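Original siding under aluminum on an 1890s house, how do I describe it for the survey form?
3 min read

Marisa Zuccaro
I am filling out the inventory form for my house in Pultville. It is a two-story wood frame house with a front gable and a one-story rear ell. The front and both sides have aluminum siding. Last Tuesday I took off one piece beside the back door and found clapboard under it, painted gray, with what looks like a plain corner board. The window trim was cut back flush to make room for the aluminum. The form has one box for exterior material and one for integrity. Do I put clapboard or aluminum? And does the house count as altered if the clapboard is still there? The porch was also enclosed at some point, but the posts are visible from inside.

Mircea Bucur
Put aluminum. The form records what is on the outside of the building on the day you look at it. In the notes, write that wood clapboard was seen under the siding at one spot by the rear door. Don't say the whole house has it, because you only opened one spot. I did 54 of these forms for the Jullton survey, and the reviewer sent back the ones where I guessed.

For integrity, I would check "altered." Covered siding, cut trim and an enclosed porch are three separate changes and each should get its own line. List what is still there too: roof shape, window openings, foundation, chimney if it is old. If the sashes are original, give the pane count, such as 2-over-2.

The porch posts matter. Say whether they are turned, square or chamfered, and whether the enclosure sits between them or in front of them.
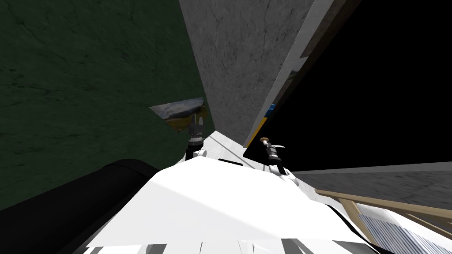
Small landscape hung on a dark green wall, with gray paneling beside it.

Interior finishes go on the continuation sheet. Most reviewers only want them if you had access and the owner agrees, which in your case is easy. Keep it to wall finish, stairs, mantels and doors.

Vasilică Surdu
mine was at 605 and they told me it was non contributing because of vinyl. took the vinyl off the front two years later and they changed it. so it can be changed, ask for the revision form

Teodor Cozma
Mostly agree with Mircea. One thing to add is that some towns have a separate code for "original material covered." Look at the back page of the instructions before you use the general one. On our form it was under alterations and easy to miss.

Also measure the exposure of the clapboard where you opened it, and take a close photo with a ruler in it before you put the aluminum back. If the trim was cut flush, look in the attic or the ell for an uncut window. I found one behind a closet on my house and it gave me the full casing profile.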